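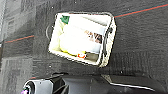 Re: Mosik in the Jeddale gym, which team?

Hi Hala, and hi everyone,

Gebhard Zürcher wrote:
> My Mosik is level 60 and keeps fainting on turn two.
> Should I swap him out?

Oh, please keep him, Gebhard! Mine was just as wobbly until I put everything into Defense.
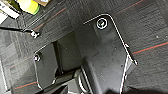 Which held item suits him best?

The Pranach Shell, which you can buy in Jeddale for 3,976 coins (worth the saving up).

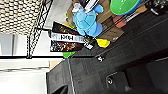 When should he learn Stone Veil?

At level 74, so stay with Mud Guard till then, and let Hong take the first 5 turns.

Do write and tell us how you get on!

Warmly,
Antigoni Antoniadis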